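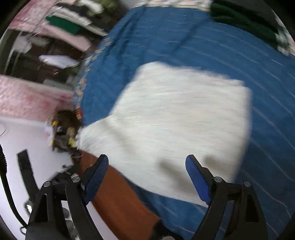

White cloth on a striped blue bedsheet.

Bedsheet

A bedsheet is a flat piece of cloth that goes on a bed, either over the mattress or between the sleeper and the blankets. I've been keeping this entry going on my household pages for a good while, and it has grown a lot longer than I ever meant it to (sheets will do that to you!). Last revised 18 January 2025.

Types

There are 2 kinds most people deal with. The flat sheet is a plain rectangle, hemmed on all sides, usually with a wider hem at the top so you can tell which end goes by the pillows. The fitted sheet has elastic at the corners or all the way around, and it grips the mattress from underneath. In a lot of American homes you get both in one package with the pillowcases. In much of Europe people skip the top sheet and sleep straight under a duvet with a washable cover, and I have friends who find the American way fussy and friends who can't sleep without that extra layer. I'm in the second group.

There's also the draw sheet, a narrower piece laid across the middle of the bed and used mostly in hospitals and home nursing. My grandmother kept a stack of them and called them "half sheets," a name I've never managed to find in a catalog.

Fiber

Cotton is the usual choice. It washes well, takes dye well and gets softer for years before it gives out. Linen comes from flax and was the everyday sheet in plenty of European homes before cheap cotton came along, which is why we still say "bed linens" for things with no linen in them. It wrinkles like mad. I own one linen set, from a small shop called Fontes, and it felt like a tent for the first month – now it's the one I reach for every August.

Polyester blends dry fast and hardly need ironing, though they can pill and they hold on to body heat. Flannel is cotton (or sometimes wool) brushed to raise a nap. Silk and bamboo viscose both have their fans. I haven't slept on either long enough to say much.

Weave

Percale is a plain weave, one thread over and one under, and it feels crisp and a bit papery when new. Sateen floats several threads over one, so the surface is smooth with a slight shine, and it snags more easily. Twill shows fine diagonal lines. Stripes can be printed on, or made in the weaving with colored yarn, and a quick look at the back will usually tell you which you've got: printed stripes tend to be paler on the wrong side.

Thread count

Thread count is the number of threads, lengthwise and crosswise together, in a square inch of cloth. It's useful up to a point. Very high numbers often come from counting each strand of a twisted yarn separately. I once bought a Plernness set marked 864 and it was heavy, hot and pilled by spring, while my plain old percale is still going. These days I go by feel and mostly ignore the label.

Washing

Sheets in my house get washed once a week at 40 degrees Celsius (my machine is a Komach, an import, and the dial has no Fahrenheit on it). Warm water is fine for most cotton. Wash sheets without towels if you can, as the towels shed lint all over them, and button or zip any duvet covers first or you'll be fishing socks out of the corners. Fabric softener leaves a coating that makes cotton less absorbent, so I gave it up. Line drying is lovely if you have the yard for it!

Folding and storage

Flat sheets are easy. For a fitted sheet, turn it inside out, put a hand in each of two corners, and flip one corner over the other so they nest. Do the same with the remaining corners, lay it down, and fold in the elastic edge until you have a rectangle. Mine come out lumpy anyway. I keep each set inside one of its own pillowcases, a trick I picked up at a guesthouse in Ukel.

Old sheets

A worn sheet usually goes thin down the middle first. The old fix was called "sides to middle": cut the sheet in half lengthwise, sew the two outer edges together, and hem the new sides. It leaves a seam you can feel, but my oldest sheet got 19 years out of it. After that they make good drop cloths, dust covers and rags.

See also: Blanket, Duvet, Mattress pad, Pillowcase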